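A plant stand, a black case and a lot of fake flowers: the display corner at Fladirell opens this week

By the front desk, Fladirell
Sun 9 June

If you've walked past the Fladirell shop lately and wondered what's going on behind the paper on the side window, I can finally tell you, because I got to poke my head in on Friday and I've been thinking about plant stands ever since. The shop is opening a small display corner for artificial plants and the things you put them on, and it'll be there until the end of September.

It's a small space, and I mean that kindly. You get three walls, a patch of floor and whatever you can do with them, which will sound familiar to anyone who has tried to make a balcony or an entryway look like somebody lives there. The walls are the loud part. They have a terrazzo-style pattern, off-white with flecks of black, mustard, pale pink and a soft blue-gray, and I went back and forth on it for a good ten minutes. I came down on the side of liking it! The pink in the walls picks up the pink in the flowers, and the marble-look floor is quiet enough to let them both get away with it.

The two-tier stand is the piece people are going to ask about. It has white slatted shelves and a light blue side, very garden gate, and it's the sort of thing my aunt would have had on her porch with a row of geraniums. When I was there the pots with the pale pink and peach flowers were on the lower shelf and the top one was still bare. The grassy plant with the little red-orange flowers had a spot on the floor, in a white ribbed pot, and I'd leave it right there. It sprays out in every direction and would only poke you in the face if you put it up any higher.

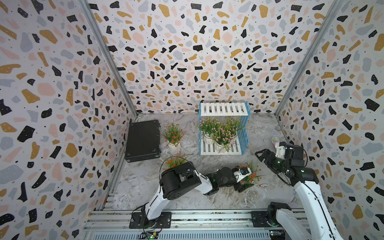

What it costs and what's coming

The stand will sell for $51, and the potted plants start at $20. That's not pocket change for something that never needs water, but I've killed enough real ferns to know what the other option costs me over a year. Fladirell says it has 285 stands on order for the summer, all from a supplier called Nultia, and if they go the way the hanging baskets went last year you might not want to wait for the fall markdowns. (I waited on the hanging baskets. I don't have a hanging basket.)

The plants come from Ortuño, who also did the silk wreaths in the front window over the winter. I asked whether the flowers fade if you keep them outside, and the answer was that a covered porch is fine but full sun all day will get to them by the end of the season. Dust is the bigger bother indoors. A soft paintbrush works well on the long narrow leaves, and so does a hair dryer on the cool setting if you're in a hurry and don't mind where the dust ends up.

There's also a black hard-shell case sharing the floor with the plants, the kind with metal corners and hinges, and I have to say I got attached to it. It's flat and rectangular, and with the stand close by it makes a nice dark block against all those pastels. The shop is thinking of carrying cases like it as low plant tables, which I'd never have come up with on my own, but now I keep eyeing the old trunk in my hallway. No price on those yet.

I got down low to have a proper look at the blue pickets, pointed tops and all. One of them has a small patch where the paint has worn through to light brown wood, and I'd buy that one over a perfect one any day of the week. If you'd like yours to match, a bit of fine sandpaper along the edges would do it in five minutes. If you wouldn't, the shop plans to keep a small pot of matching blue at the counter for touch-ups. 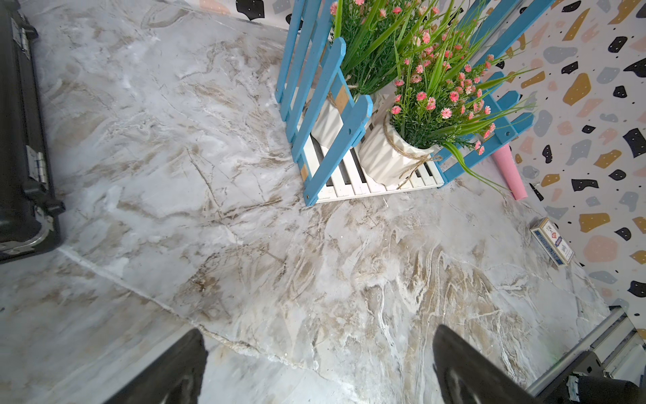

The sky-blue picket panels of the planter stand, with the black case at left.

The neighborhood page run by Romex put up a note about the corner last week and it had 1,555 views by the time I looked, so I'd expect the first Saturday to be busy. Parking behind the building is open on weekends, and the side door has a ramp if you're bringing a stroller or planning to leave with more pots than you can carry.

Doors open at ten every day except Monday. Plants can be returned within two weeks with the receipt, stands only if they're still in the box. I'm going back for the one with the peach flowers, and I still need to measure the windowsill.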